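A Morning With the Robot That Isn't There

If you go to an open day at a robot workshop, you probably expect a robot to meet you at the door. It might shake your hand. It might say something in a beepy voice and roll off to get you a juice box.

At the Prakthorpe open day, the door was held by a brick. The juice was on a table and you got it yourself. Then all 18 of us were taken down a hallway, past a coat rack and a bucket, into a room with a very large screen, and told to find a cushion.

Prakthorpe is a workshop in Clultbridge, behind the bus station. The people there teach robots to pick things up and put them down again. You learned to do this before you could talk, and you were probably pretty smug about it. Robots find it awfully hard.

What a robot hand is like

Forget about five fingers. The robot we came to see is called Lavell, and Lavell has two. They are flat and stiff, and they slide toward each other and away from each other. They don't curl or wiggle, and they are no use at all for playing the piano.

The proper word for a hand like that is a gripper. It grips. Whoever named it went home early that day.

To pick something up, a gripper has to do several jobs in a row. It has to open wide enough. It has to go down so that one finger is on each side of the thing. It has to close, but only so far. (Too little and the thing falls. Too much and you have juice on the ceiling.) Then it has to lift, travel, lower, and let go. People forget about letting go. A robot that can't let go of your sandwich is worse than one that never picked it up.

The pretend room

Now for the part that surprised most of us on the cushions. Lavell was going to do all its work that morning inside a computer.

The workshop uses a program called Voyle to build rooms that don't exist. Voyle is a simulator, and a simulator is a bit like a video game, except that somebody has spent months making sure things fall down properly. There's a pretend counter, and pretend walls, and a pretend Lavell. If pretend Lavell lets go of something, the computer works out how it would drop, and whether it would bounce or roll.

The rooms are fancier than you'd think. The one we saw had a gray counter with streaks in it like wood grain, and behind it a big slab of dark marble with thin pale lines branching all over. There was even a mirror on the wall. Lavell has no face to look at in a mirror. It had one anyway.

When you watch, you look down over the top of the gripper, so the fingers point away from you. It feels like wearing somebody else's hands. Before a grab, the fingers have to be apart with nothing between them, and the gap is what you want to keep your eye on.
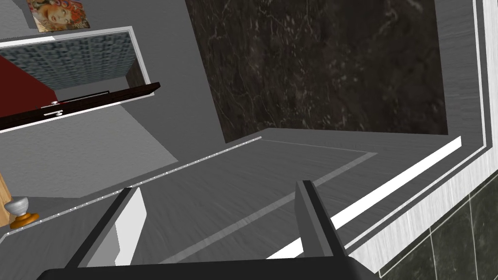 But why not use the real one, somebody wanted to know, if they have a real one? There was a real one. It was in the next room with a sheet over it.

The woman running the talk said it was a fair question and that she asked it herself every time the computer crashed. Then she gave us the answer, and it goes like this.

A robot learns by trying. It tries badly first, and then less badly. When a real robot tries badly, it knocks a mug off the counter, and someone has to get the broom. Then someone has to go and buy a mug. After a week of this you have no mugs, a tired person with a broom, and a robot that has learned very little.

A pretend mug can fall as often as you like. You press a button and it's back. You can have over 100 tries before lunch and never sweep once. You can also run several pretend rooms at the same time, each with its own pretend robot, all of them dropping things at once. It must be a terrible racket in there. Luckily Voyle has no sound.

How does it know where things are?

You have two eyes, and they've been practicing for your whole life. When you look at a ball on a table, you know it's a ball, and you know how far away it is, and you know that the table keeps going underneath it. You don't even notice you're doing any of it.

A computer gets a picture made of tiny colored squares. That's all. Nothing in the squares says "ball." The program has to work out where one thing stops and the next thing starts, and it does a lot of this by looking at edges and colors.

Now suppose there are two things, and one is in front of the other. You can see the front one fine, but part of the back one is hidden. You'd say, "Well, obviously the rest of it is behind there." A robot has to be taught the "obviously." Otherwise it may decide that the back thing is a very odd shape with a bite taken out of it, and try to pick up the bite.

So the people at Prakthorpe give it plenty of practice with things that are close together. A good one for spotting is a teal thing with an orange thing right behind it, since the colors are so different. It's harder if they're both gray. It's harder still if they're gray on a gray counter, and the man at the keyboard said he had done that to Lavell once and felt bad about it for an entire afternoon.

Look at where the fingers go. There's one on each side of the teal shape, the way you'd put a hand on either side of a big bowl.
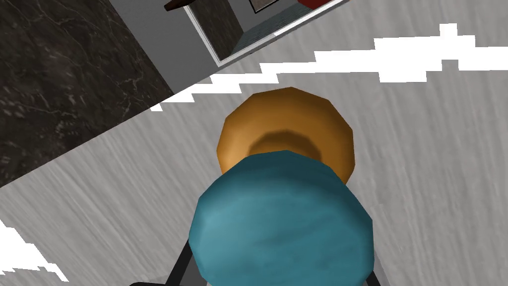
Couldn't it just knock the front one out of the way, came a voice from the cushions, because that would be faster. A few people nodded. You could tell which ones had brothers and sisters.

It would be faster. It's also what the robot would do if you let it. A robot does what you ask and doesn't wonder what you meant. If you tell it, "Get the orange one as quickly as you can," it may well shove everything else onto the floor, and then wait there without a hint of shame. You asked for quick.

So you have to give it more rules. Get the orange one, and don't touch the other one. Get the orange one, don't touch the other one, and don't hit the wall either. You'd be amazed how long the list gets. People don't need the list, mostly because somebody yelled the rules at them when they were small.

What are those jagged bits?

If you look closely at a pretend room, you'll sometimes see a line that should be smooth and has gone all stair-steppy, like the edge of a castle. There's one in the picture with the teal thing, a bright white zigzag along the edge of the counter.

It seems to be a slip in the drawing. A computer draws its rooms with those little squares, and when two surfaces meet, it can get muddled about what goes where. Round things have a similar trouble. Pretend objects are often built out of small flat pieces stuck together, so a curve ends up with corners, a bit like a soccer ball that's been sat on.

Does it matter? Sometimes. If the robot only ever practices on zigzags, it may be quite confused by a real counter, whose edges are perfectly boring. The people who build the rooms change the lights, and the colors, and the place you look from, so that Lavell doesn't get too fond of any one way of things looking. It's the same reason you shouldn't practice spelling only the word "cat."

Our turn

After the talk we were split into two groups. One group went to look at the real robot with its sheet off. The other group got 15 minutes at the controls in the pretend room, taking turns.

I'm a grown-up and I had a turn too. I was told this was allowed. You hold a little stick in each hand. One moves the gripper around and the other opens and shuts it, and I want it written down that they are far too alike.

First you spread the fingers as far as they go. Next you bring the whole gripper down toward the counter, slowly. There's a thin white line set into the countertop, and I found it handy for keeping track of where I was, in the way that a line on a parking lot is handy. I then parked as I usually do.

The hardest part is knowing how high up you are. On a flat screen, a thing that's near and small looks a lot like a thing that's big and far away. I closed the fingers with great care on nothing. I did this again. The girl on the next cushion, who was eight, told me kindly that I was too high. After that I was too low, and after that it was her turn.

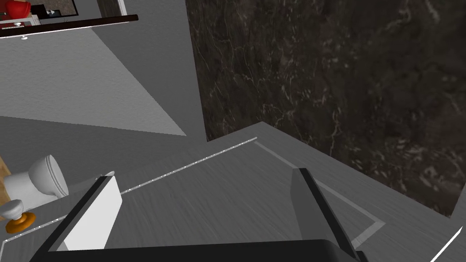 It gets easier if you look at the shadows, was the advice passed along the row, and that helped some people a lot. It did not help me.

Other things that got asked

Does Lavell know it's pretend?
No. Lavell doesn't know it's anything. It's a program that gets pictures in and sends movements out. You could tell it that it was on the moon and it would go on looking for the edge of the counter.

Does what it learns in there work out here?
Partly. It's like learning to ride a bike from a very good book. You'd do better than somebody who hadn't read it, and you'd still want a helmet. When the practice is over, the program gets moved into the real robot, and there's a second round of learning with real things. They start with sponges.

Is the real one strong?
Stronger than it needs to be for sponges. There's a yellow line on the floor around it, and you stay on your side. There's also a big red button that stops everything. You may not press it to see if it works, and yes, they checked our pockets for long sticks.

Will it clean my room?
Someday a robot might. First it would need to know which of the things on your floor are trash, which are treasure, and which are a sock. The people at Prakthorpe said they'd seen children's bedrooms and would be starting with something simpler.

Try it at home

You need two rulers, a sponge, and a friend who can be trusted.

Hold one ruler in each hand, flat sides facing each other. Those are your gripper fingers. Close one eye. Have your friend put the sponge on a table, and try to pick it up with only the rulers, move it to the other end, and set it down gently.

Then have your friend put a cup right in front of the sponge. Use a plastic cup. Try to get the sponge without touching the cup.

When you've done that, keep both eyes shut and let your friend tell you where to go, using only the words left, right, up, down, open, and close. Your friend will say "no, the other left" at some point. Put down the rulers and swap places.

The next Prakthorpe open day is in October. Wear socks without holes, as you'll be leaving your shoes in the hallway next to the bucket.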